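The Case for the Smaller Load

For years the advice on laundry day was to fill the machine and get it over with. Esperanza Nieto did it that way until last January, when she moved into an apartment above the Pastor bakery and began sharing a washer with the floor below.

She now washes in short rounds. Clothes come to the machine in a fabric bag, and she sorts them on the floor. Reds go in by themselves. Whites and light grays go together, and anything with a zipper gets closed first — a habit from her years at the Ronau uniform shop, where 500 pieces came through in a busy week.

A top-loader makes this easy. The opening is wide, and there is no door seal to wipe down. It does ask for some care: let the clothes drop in without pushing them down, leave space at the top of the drum, and check the lint filter after every 2 loads.

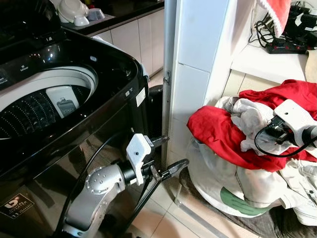
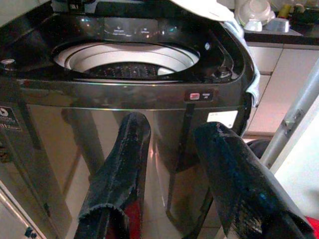
Not everyone is convinced, and a reader in Coron wrote to say that small loads cost her too much water. She keeps one bag per color and waits until it is full, even if the reds sit for 14 days. Her towels get a separate wash with half the usual detergent.

Nieto sees the point about water. She picks the lowest level that covers the clothes and skips the softener on anything she dries her hands with. A short round takes some 20 minutes, and she hangs everything up before starting the next.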